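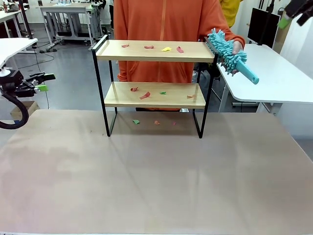
Craft room shelves get a dusting at Triltodside

It's the big tidy-up month at the Triltodside craft rooms, and I went along in April to see how they were getting on. Paper everywhere, as you'd expect! The spring card-making sessions got through 2000 sheets of coloured paper, and an awful lot of it seems to have ended up as tiny torn bits – red mostly, with some green, orange and yellow – on the shelves, under the shelves and (I found later) in my shoe.

The little two-tier shelf with the black metal frame and pale wooden boards is my favourite thing in the place, so I was pleased to see it getting some attention. It's a handy size for a tabletop, but scraps do like to sit on both levels and then drift underneath as well, right at the back where you forget to look.

The tool for the job is a turquoise chenille duster, one of those shaggy ones with soft fingers all over the head. I've got one at home and I love it. Start at the top, work along to the end, then do the lower board, and leave the table until last or you'll only be doing it twice.

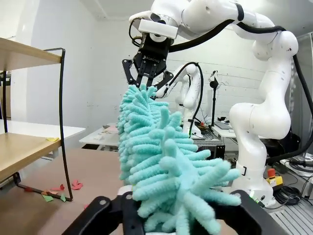

Give the duster a good shake outside when you've finished, mind, as bits of paper get right down between the strands. Mine goes in a cool wash every so often and comes up lovely.

The Brutorach Fund has put in £287 towards new storage, and there's talk of more shelves before the summer classes start. The rooms open again at 6 in the evening once the tidying is done, and clean paper offcuts are still welcome – bags can be left at the Medrano Street door.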